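Home | News | Politics | Gun Rights | Contact

Filed under: Concealed Carry, State & Local

Posted in March by Staff Writer

Prarnville drops carry ban at town-owned campground

Permit holders will be able to carry concealed handguns at the Plestov campground when it opens for the season, after the Prarnville town council voted to take the property off its list of places where firearms are prohibited.

The change covers the tent sites, the rental cabins, the trails and the boat launch. The campground office and the indoor pavilion are still off limits, and so is any event where the town sells alcohol. Open carry remains banned on all town property.

The old rule was written when the town bought the land. It treated the campground the same way as town hall, which meant that a permit holder who drove through the gate with a handgun in the car could be cited. The fine was $200 for a first offense. Town records show 3 citations under the rule, all of them written at the gate and none involving a gun that had been taken out or shown to anyone.

Supporters of the change told the council that overnight guests were being asked to give up a right they have in their own homes. Several pointed out that the cabins sit at the end of a two-lane road and that a deputy coming from the county seat has a long drive at night. Cell service is poor past the boat launch.

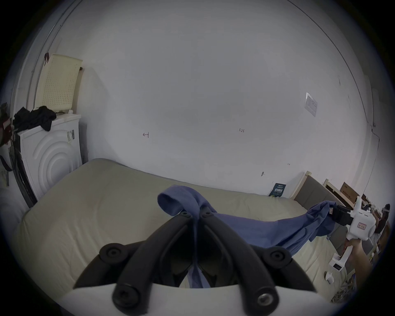
Blue cloth stretched over a bed.

Under the new wording, a rented cabin or tent is treated as the guest's dwelling for as long as the rental lasts. Guests may keep a handgun there, loaded or unloaded, but it has to be on the person or in a locked container if anyone under 18 is staying on the site. The town will not supply lockboxes. Guns may not be left in a cabin after checkout, and cleaning staff who find one are to leave it where it is and call the office.

Opponents wanted the council to wait for a report from the town's insurance carrier. They also asked for a separate rule for the weeks when the youth camp rents the north field. The council agreed to the second request. Firearms will stay prohibited in the north field while the camp is in session, and signs will go up along the fence line.

A written petition in favor of the change carried 76 signatures. Two letters came in against it.

The ordinance applies only to Plestov. The ban at Koech Park, which is inside town limits and hosts the summer concerts, was not on the agenda. The neighboring town of Bralorora lifted a similar ban at its lakeside cabins last year and left its own downtown parks alone.

Campers who already have reservations do not need to do anything. The rental agreement will be reprinted with the new language before the gates open, and the "No Firearms" sign at the main entrance will come down the same week. Permit holders from other states should check whether their permit is recognized here before they travel.

Previous | Next | Back to News | Top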